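Visit report: Skonodura handling lab, Cirnimau site

The visit took place in October and lasted most of a working day. Skonodura writes operating rules for handheld gripper work in domestic settings and maintains them for its own operators and for Killico, which uses the same rules under license. The purpose of our visit was to see how the written rules compare with practice at the table. Our host was Essam Abou Zeid, who is responsible for the rule book and for operator sign-off.

The rule book is 52 pages long. The first third covers the tools: inspection of pivots, pads and fasteners, permitted cleaning agents, and storage. Pads are checked by hand before each shift, and a pad with a lifted edge is replaced. Linkages are opened and closed through full travel with no load. Any tool that binds is tagged and goes back to the bench. The bench log we were shown had almost 2,000 entries, most of them pad changes.

The second part deals with the workspace. Skonodura does not require a bare table. The rule is that the task object must be reachable without passing a tool over an open container of liquid, and that electrical items stay outside the working area. Household goods that belong to the setting may remain. Gumede, a site we visited last spring, clears everything except the task object, and its operators complained that the results did not carry over well to ordinary kitchens. Abou Zeid's view is that clutter should be controlled by rule and recorded, with the record made before the first grasp.

The third part is on grasping rimmed objects such as bowls, cups and shallow dishes. One finger goes inside the rim and one outside. The jaws are brought to the rim open, alignment is confirmed, and only then is force applied. When two grippers are used, the operator names one as the lead, and the other may support but not lift first.

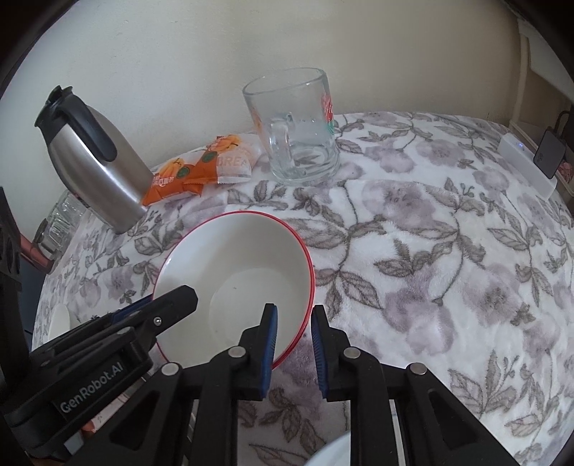 Why does the rule call for a pause before the jaws close on a rim?

A rim is narrow and often slick, and a jaw that closes off-center tends to tip or spin the bowl. The pause gives the operator time to confirm that both pads will meet the wall squarely. It also leaves a clear point in the record where the approach ends and the grasp begins.

Operator sign-off takes 2 sessions. In the first, the candidate works under supervision with empty vessels only. In the second, the supervisor calls a stop at an unannounced moment, and the candidate must hold position, state which tool is lead, and back out along the approach path. Dropping an object is not an automatic fail. Closing the jaws without confirming alignment is.

Incident reporting is done on a single sheet. It asks for the object, the tool number, the phase of the task and the condition of the pads. There is no field for the operator's name, which we questioned. The shift roster is kept separately and can be matched if needed, but routine reviews are done without it. At the time of our visit, 210 sheets were on file, and the review meeting we sat in on dealt with four of them, all concerning contact between the two tools.

Two points remain open. The rules give no limit on grip force for glass, only the instruction to use the least that holds. Killico has asked for a figure and is running its own tests. The revision history is also hard to follow, as changes to the tool section and the grasping section carry separate numbers. Abou Zeid expects to merge them in the next issue and will send us the draft.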